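Preview is not a free pass

10 Oct 2023

Nomik put its note-taking app on Android tablets last week, with the word Preview under the icon. I have used it every day since and I like most of it. I still think the label is being asked to do too much work.

A preview used to mean something fairly narrow. A company had a build that mostly ran, it wanted a few hundred people to try it, and those people knew what they were signing up for. Restach did this with its calendar in July. It let in 300 testers, gave them a feedback form and closed the door. When the calendar went out to everybody, the sync bug that had been eating repeat events was gone.

Nomik has done it differently. Anyone can install the app from the store, it takes the same account as the desktop version, and it opens the same notebooks. If it makes a mess, it makes a mess of your real notes. Mine duplicated 50 pages the first time I went offline on a train. I got them sorted out in an evening, but support's reply was two lines long and one of them reminded me that this was a preview. 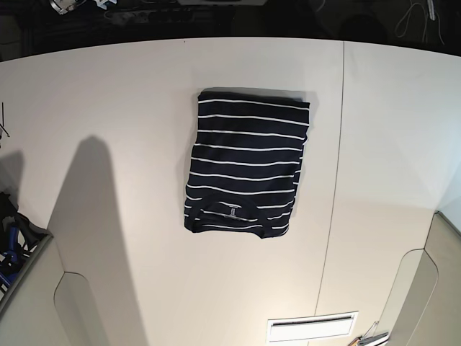 Navy shirt with white stripes, folded, on a white table.

The paid plan is where I lose patience. Offline notebooks on Android need a subscription, preview or not. Charging for a feature is a statement that the feature is finished enough to sell. A company can't take the money and then point to the small print when the feature falls over.

Drorkance does the same with its file manager, now at build 201 and still marked as a preview in the store. I know people who have used it as their only file manager for two years. At that stage the word is just part of the name.

I would like the app stores to set a limit. Six months seems fair, or 500 store reviews, whichever comes first. After that the developer either drops the label or takes the app down to a closed test. Öberg, which makes the drawing app I use for work, already holds itself to a rule like this and seems to manage with a small team.

None of this means you should avoid the Nomik app. The pen input is quick, search finds handwriting better than it does on the desktop, and the split view is well thought out. Keep a copy of your notebooks somewhere else before you sign in, and leave offline mode off until the next update.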